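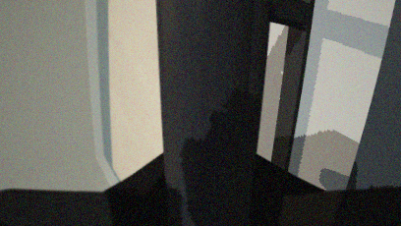 A simulated view from between the fingers of the gripper, with what looks like the arm's shadow on the dark surface behind. Render: Ketdale

The robot in the Ketdale lab learned to pick things up without ever seeing a real object. Everything it knew came from rendered pictures, most of them gray, grainy and taken from so close to the gripper that a finger can fill half the view.

The lab makes control software for warehouse arms, and for most of its history it trained that software the usual way. A person steered the arm through a task, the arm recorded what it saw, and a network learned to copy the motions. It worked, but it was slow. A good operator needed a full shift to gather 25 usable runs of a hard task, and when a customer changed the shelf or the lighting, the work had to start over.

The new method is called Kaltis. It moves the whole process into a simulator and pays unusual attention to something most simulators treat as an afterthought, the shadow of the robot itself.

A camera mounted close to a gripper has a poor view. The fingers block much of it, and the arm throws a shadow over much of what remains. Networks trained on clean, evenly lit renders tend to fall apart on a real arm. They take the edge of a shadow for the edge of a box, or they stop short because a dark patch looks like a wall.

The Ketdale team had been removing shadows from its renders for years to save computing time. Last spring it put them back in and made them worse. In each simulated run, the lamp sits in a different place, so the outline of the arm may land beside the target, across it or nowhere in view. The software also adds speckle to every frame, to match the noise of the cheap sensors that end up on working machines.

Textures stayed simple. The fingers are flat planes of pale gray with a few blue-gray bands, and there is little fine surface detail anywhere. The team tried richer materials early on and saw no gain in the results, while each batch took far longer to render.

The network trained on 1,425 simulated scenes. It was then loaded onto an arm at Teda, a parts distributor that had agreed to lend the lab one packing station for the month of July. The task was to reach into a bin, pick out a single part and set it on a tray. No footage from the station was used in training.

Over the month the arm made 1,347 recorded attempts. The version trained with moving shadows dropped or missed parts far less often than the version trained on clean renders, and the gap was widest late in the afternoon, when sunlight from the loading door crossed the bin at a low angle. At noon, under the overhead lamps alone, the two versions were hard to tell apart.

The method has limits. Shiny parts still cause trouble, because the simulator does not model reflections well. Clear plastic bags defeated both versions. The lab also tested only one gripper, with 2 flat fingers, and does not know how much of the result would carry over to suction cups or to a hand with more joints.

A second trial is planned at Ekanayake, a repair shop where the bins are deeper and the light is worse. For that one, the lab is adding a second lamp to the simulator, so that every scene will have overlapping shadows. Training is expected to take twice as long.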